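Chapter 7
Working Rules for Shared Robot Benches

7.1 Scope of this chapter

Chapters 5 and 6 dealt with the arm as a machine: its joints, its drives, its stopping behaviour. This chapter deals with the bench the arm is fixed to and the people who work near it. The rules apply to small table-mounted arms used for handling trials, teaching and the recording of demonstrations. They do not apply to fenced industrial cells, which are covered in Chapter 11.

Small arms are often treated casually because they carry little. Payload is a poor guide to risk. A light arm with narrow fingers can trap a fingertip at a force that would be harmless if spread over the palm, and a dropped load of a few hundred grams can break glass. The assessment must therefore cover the arm, the gripper, the objects handled and the bench together. If any one of the four is changed, the assessment is reopened.

7.2 Terms used

Reach envelope: every point that any part of the arm, gripper or held object can occupy, whether or not the task requires it.

Task area: the part of the bench on which objects may be placed for handling. It lies wholly inside the reach envelope.

Overlap: the volume common to the reach envelopes of two arms on the same bench.

Attending person: the person who has control of the stop device during a run. There is one attending person at any time.

Observer: anyone else in the room who can see the bench or be reached from it.

7.3 Marking and layout

The task area shall be marked. Tape, a painted border or a mat is acceptable, provided that the edge can be seen from the attending person's position and does not lift when an object is dragged across it. Patterned mats help the operator judge distance but can confuse some vision systems, and should be checked before a long series of runs.

Objects are set down with the tallest placed so that it does not lie on the approach path to a shorter one. Slender items with a high centre of mass need extra clearance. In the trials at Smadi described by Anderson Meireles, an allowance of 47 mm around each upright object was used for an open gripper, and 18 mm once the fingers had closed. These values suited one gripper and should not be copied without measurement.

Cables are the most frequent defect found on inspection. A cable that leaves the base of an arm must have enough slack for full rotation and must be held so that it cannot fall into the task area. Floor cables crossing a walkway are covered or rerouted before the arm is powered.

7.4 Two arms on one bench

Where two arms share a bench, the overlap shall be worked out and recorded before either is run. A drawing is sufficient for fixed mounts. For rail mounts, the drawing must show the permitted position of each base, and the clamps must be marked so that a shift can be seen.

Three arrangements are in common use. In the first, one arm is parked and its drives are disabled while the other works. In the second, both arms are live but software limits keep each on its own side. In the third, both arms work in the overlap under a single controller. The third arrangement requires the most testing and is not suitable for teaching groups.

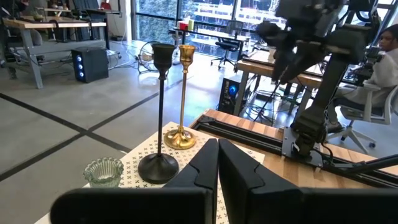 A parked arm is not a safe arm unless its drives are disabled. An arm held in position by its motors will sag or drop when power is lost, and the parked position must be chosen with this in mind. The Amano procedure calls for a power-loss test in each parked position, repeated whenever the gripper is changed. Flullar uses the same test but adds a mechanical rest beneath the forearm.

7.5 Position of people

Seats belong outside the reach envelope. This includes seats on wheels, which drift, and which should be checked against a floor line at the start of each session. An observer may sit closer to the bench than the line only when both arms are disabled.

The attending person does not leave the stop device to replace a fallen object. The run is stopped, the drives are disabled, and only then is the object picked up. In a Memard review of 1,106 recorded runs, 100 included a hand inside the task area with the drives live. Most of these occurred during resetting, when attention had moved from the arm to the next layout.

7.6 Records

The bench record shall state the gripper fitted, the base positions, the object set, the arrangement chosen under 7.4 and the name of the attending person. Entries are made before the run. A sample record sheet is given at the end of the chapter, and Section 7.7 works through its completion for a bench with two rail-mounted arms.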